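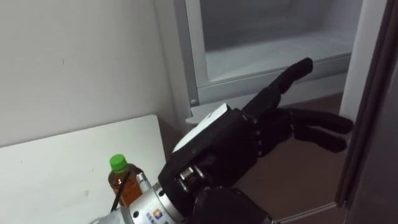

By Wilma Mulder, Cladik Press Office
2021-04-01

Cladik publishes handling rules for robots that work at household refrigerators

Cladik has today published the Flalard Guideline, a set of 14 rules for robots with hands that open, load and close kitchen appliances in homes and care apartments. The text is free to download and can be used by any manufacturer or test house.

Existing safety standards say much about speed and force near people. They say little about a refrigerator door, which has a soft seal, a hinge that can pinch and shelves that were made for human fingers. The Flalard Guideline wants to fill this gap.

The rules were written together with the test laboratory Omis and the appliance maker Saengthong. During the preparation the partners collected 376 comments from 66 reviewers. Many of them asked for clearer words on finger position, and this chapter was written again two times.

Under the guideline, a hand must keep its unused fingers away from the hinge side when it reaches into an open compartment. Cables on the wrist and forearm must be fixed so that they cannot catch on a bottle, a shelf or a drawer. The test place has to be simple: one table, one appliance, and only closed containers with a screw cap. A robot must complete 1000 door cycles without damage to the seal before it may be tested with a person in the same room.

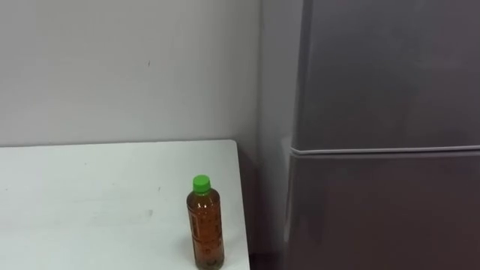

A bottle with a green cap on the table beside the refrigerator.

"We did not want a thick book," said Wilma Mulder, who edited the guideline for Cladik. "An engineer should be able to read it in one morning and then go to the kitchen and check her own robot. If a rule is not clear, please write to us and we will look at it again."

The guideline is voluntary and does not replace national law. Omis will offer a first training for test staff in May, and places can be reserved with the Cladik office. Comments for the second edition are also welcome there.

Press contact: Wilma Mulder, Cladik Press Office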